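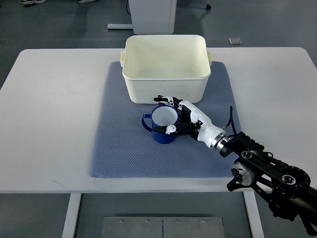
A robot hand and a blue mug, with a tub just behind.

Can robots do the washing-up yet? I get asked this a lot, mostly by people who have just been told to do the washing-up! My answer is: a bit of it, slowly, and with a grown-up nearby.

Think about the last time you picked up a mug. I bet you didn't plan it. Your eyes found it, your hand went out and your fingers knew how hard to squeeze (too soft and it slips, too hard and a thin cup might crack). A robot has to work all of that out with numbers, and it has to do it again if you move the mug even a tiny way along the table.

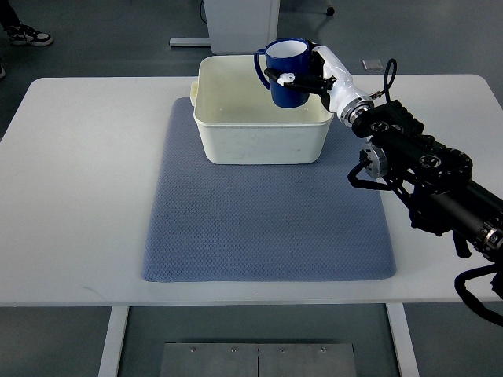 Then there's the putting down. You have to know where the bottom of the mug is, even when your own hand is in the way – and you mustn't let go too early. My friend Atieno once wrote down 113 different things in her kitchen that a robot would need to learn to hold. Forks! Wet sponges! The lid that never fits anything!

So what about a robot that clears the whole table, washes up and puts everything back in the right cupboard? Some can manage parts of that if the kitchen is set up just so. Yours probably isn't, and neither is mine. For now, I'm afraid, it's still your turn.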